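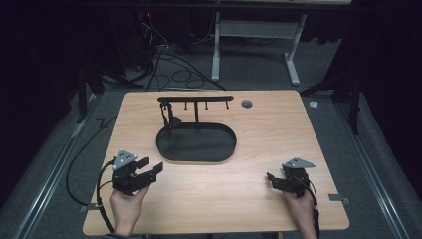 Table two, rack and tray job. One gripper in each hand, both cabled.

Before we sign: the hand-held gripper budget, with a picture
Posted by Lorne Boychuk, Mar 22, 2025

I was asked to put up a gallery page so people at the Plustavville shop could see what the money would go toward before the vote. The quote from Trovska is on the noticeboard. My notes follow, and I'll own up that I am not sold.

The grippers
A pair is the smallest order Trovska will take. They call the handles "operator neutral." Kumudini Wickramasinghe and I have very different hands and I'd like to see both of us use them for a full shift before I believe that. The grey triangular plates on top come with the unit. Replacement plates are $170 each, and the quote doesn't say how many spares are included. I asked twice.

The cables
One out of the back of each gripper. The cordless version is a different line on the price list and a good deal dearer. Gaétan Poirier wants a proper cable run budgeted from the start, and I agree with him. Look at the floor behind the table. Trovska has "site tidy-up" down as customer's responsibility, no figure given, so I've pencilled in $625 and expect to be wrong.

The table
Pale wood top, rounded corners, cable hole toward the back. Girard sells a very similar size for less than half of what Trovska wants, and I can't find anything in the Trovska paperwork that says theirs is flatter or stiffer. If somebody has a reason to pay the difference, write it down and send it to me.

The rack and tray
Black post, long bar, three short pegs, tray underneath. We would need several kinds of fixture like this over a year, and the sales sheet prices exactly one. Afonso Magalhães thinks we could make our own in the back shop. Probably — but his hours belong in the budget too, and so far they're in nobody's column.

Rails and curtains
Metal rails down both sides, dark curtains beyond. Flukano quoted $900 for curtains alone, hung, tax extra. Trovska's "complete station" price leaves out curtains and rails both, which is a funny use of the word complete.

Where it stands
Amrit Després has asked for a trial of 33 working days with the fee credited if we buy. Trovska said they would "look at it" in December and are apparently still looking. I won't put my name to the full order until that comes back in writing. Corrections to any of the prices go to me by email, please, with the page of the quote you got them from.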